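小隔间贴墙纸这件事,分几条发,想到哪写到哪。

1/ 墙纸是十月在 Bindton 买的,浅蓝灰底,深蓝色小碎花。一卷 173 元,三面墙用了两卷,剩下一截卷起来收在柜顶。

2/ 原来是白墙,台面也是浅色,东西放上去看久了眼睛累。换成碎花以后好一些。

3/ 先贴后墙,再贴左右两面。后墙最宽,对花也最费时间。小碎花的重复单元短,错一点不明显,大花的话我不敢自己贴。

4/ 转角压在铝立柱后面,不用裁得很齐。立柱是原来就有的,没拆。

5/ 台面是灰白大理石纹。Valix 的一块报价 1760,嫌贵,换了 Erbridge 的,537 拿下,送货另收 35。纹路比网页上淡,能接受。

6/ 有人问花墙配石纹会不会乱。我的看法:两边颜色都偏灰就不乱。墙纸要是换成暖黄底,大概就不行了。

7/ 胶用的是糯米胶,调稠一点。第一张调稀了,往下滑,揭下来重贴,右墙靠下的位置因此留了一个小鼓包,用针扎过,现在摸得出来,看不出来。

8/ 台面清洁:平时清水加软布,有油的地方加一滴洗洁精。不要用钢丝球,边角料上试过,留印子。

9/ 收纳:小东西统一放半透明的塑料盒,不开盖也能大概看到里面是什么颜色。之前用过 Østergaard 的铁盒,好看,但每次都要打开找,后来拿去装螺丝了。

10/ 黄色的东西放在这个台面上很显眼,找起来快。浅蓝的盒子反而容易和墙混在一起,下次买盒子会换个颜色。

11/ 还没做的:后墙上沿要补一条收边,买窄的那种。台灯也要换,现在这盏偏黄,照得墙纸发绿。

12/ 12月13日更新:贴完快两个月,接缝没有翘。后墙左上角补过一次胶,别的没动。图放在最后。
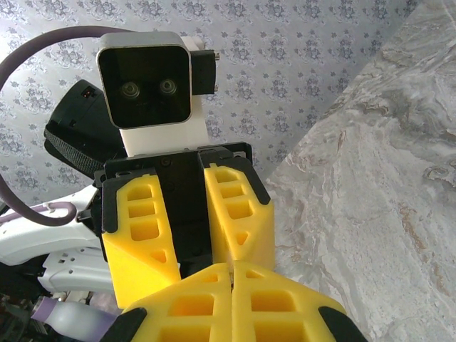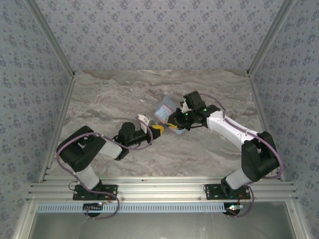 图1:黄色夹指近看。图2:碎花墙纸和大理石纹台面,台面上方是黄色的那件和浅蓝色透明盒。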